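Kultero Tables FAQ

Do you ship to Mudgway?
Yes. Drasport too. Flat fee of 300, any number of tables. Islands, email first.

How long does it take?
Two weeks if in stock. January is slower, sorry.

How do I clean the top?
Soft cloth, bit of dish soap. No bleach, no scouring pads. Wipe along the grain, dry it right after.

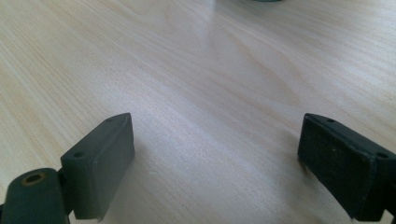 Can I return it?
30 days, orignal box. You pay postage.

Are you part of Irnitura?
No. We used to sell thru their store, not anymore. Old Irnitura gift cards wont work here.

Trade orders?
Over 2,000 gets a discount. Ask for the list.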